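Fill migration in quilted bedding: speaker notes
Sadao Uchida, Soletti textile lab, 5 March 2026 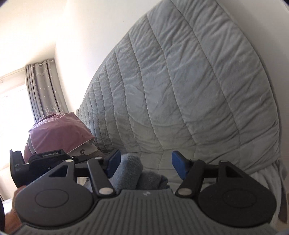
Opening. Introduce the lab and the Menbridge samples. Define terms before the first chart: channel, chamber, baffle, fill weight. Half the room will be from purchasing and will use "loft" to mean thickness. We use it to mean volume per unit mass under a fixed load.

Slide 2. Why fill moves. Fiber and down shift when the shell flexes and the seam allows it. Main variables are channel width, stitch pitch, friction of the inner face and fill density. Washing speeds up the process but doesn't change the mechanism. Don't get drawn into detergents.

Slide 3. Channel width. Narrow channels hold fill in place and lose loft at the seams. Wide channels loft well in the middle and drift toward the foot end. Point out that our curve is not a straight line. Pause here, people copy this one down.

Slide 4. Test method. Specimens were tumbled on the Kideck drum for 400 cycles, unloaded, rested flat, then weighed section by section. Room held at 52 percent humidity. Drum speed is in the handout. If asked about line drying: not tested.

Slide 5. Results. Long straight channels without cross stitching moved up to 70 grams from the head third to the foot third. Cross-stitched specimens moved far less, but cold spots along the extra seams showed on the thermal plate. State both results before taking questions.

Slide 6. Stitch tension. The Bălan line ran tight thread on the first batch from November. Puckering followed, then thread breaks at the seam ends. Loosening the top tension cured the breaks. Puckering was reduced and still present. Cause of the remainder is open; I suspect differential feed between the two shell fabrics.

Slide 7. Recommendations. Set channel width from fill type first, shell fabric second. Add cross stitching only in the lower third. Check thread tension at each cone change and log it.

Questions. Backup slides cover wool fill and the edge binding pull test. Skip wool if short of time. Handouts are by the door.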